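June 14, 2025, Nenimwood workshop, cloth bench

Good day on the gripper! I've been itching to get back to it ever since the second set of fingers came off the printer, and today they went on, the screws all found their holes, and the thing closes squarely for the first time. The first set, back in May, had a twist in them that I could see by holding them up to the window, and I kept telling myself it wouldn't matter (it did).

What changed in this version:

- Slots through both fingers. Lighter, and I can get a driver down to the pivot without taking the whole front off.
- Trigger spring swapped for the softer one from the Fukano drawer. My thumb is very grateful.
- Shorter linkage, which brings the tips together 15 mm sooner on the trigger pull. Feels much snappier.
- Cable now runs down the back of the grip. It used to snag on my sleeve every other pull.

The plan is the same as before: get the hand-held one picking up cloth nicely, write down how it wants to be moved, then bolt the same fingers to the Sustosix arm and see how much of it carries over. Cloth is a wonderful thing to start on, because it never sits the same way twice, and I learn something every time I drop it. 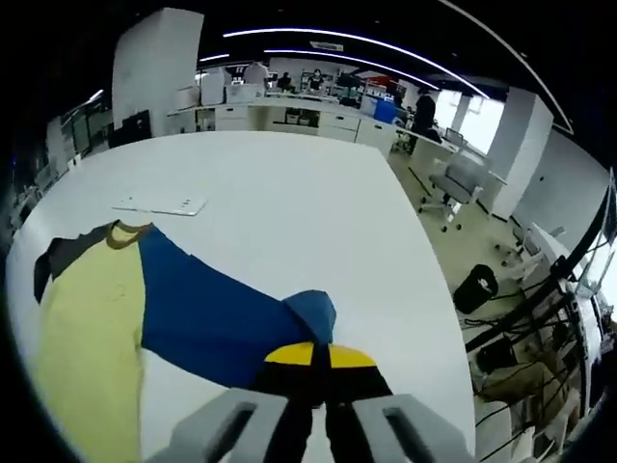 *Notebook entry from the cloth bench, Nenimwood shared workshop*

Notes on pinching, while they're fresh. Coming straight down on flat cloth with the tips barely open does very little, the fingers just skate. Coming down wider, pressing a bit, and *then* closing gets a fold to stand up between them, and once there's a fold there's something to hold. I love this bit. There's a moment where the cloth gives up and bunches and you can feel it through the trigger.

Thicker places (seams, collars) are easier to catch but they spring back harder. Thin flat panels want more pressing. Creases that are already there are a gift, so I should stop smoothing everything out before each go, it's making the job harder than it needs to be.

Log file says 293 grabs since the new fingers went on. I threw out 55 where the trigger reading had stuck at fully closed, and those turned out to be a loose plug at the grip end. Pushed it home, put a dab of glue on it, no more trouble for the rest of the afternoon. Should have done that in May.

Things I'm still unsure of:

1. Whether the tips need a rubber skin. Bare plastic is doing better than I expected on cotton. Haven't tried anything slippery.
2. Closing force. The Warrier load cell is still in its bag, so all I have is "firm" and "too firm", which won't help anyone when this goes on the arm.
3. Wear at the pivot. I'd like to put 1,000 open-and-close cycles on it and then strip it down for a look. Could rig the small motor to do that overnight.

If you borrow the gripper before I'm back, please leave the spring as it is and write down any grab that slips, with the kind of cloth. Spare fingers are in the tray under the printer, left and right are marked on the inside faces. They do look the same until you try to fit them the wrong way round.

Next: load cell, then the slippery stuff, starting with the old cagoule lining.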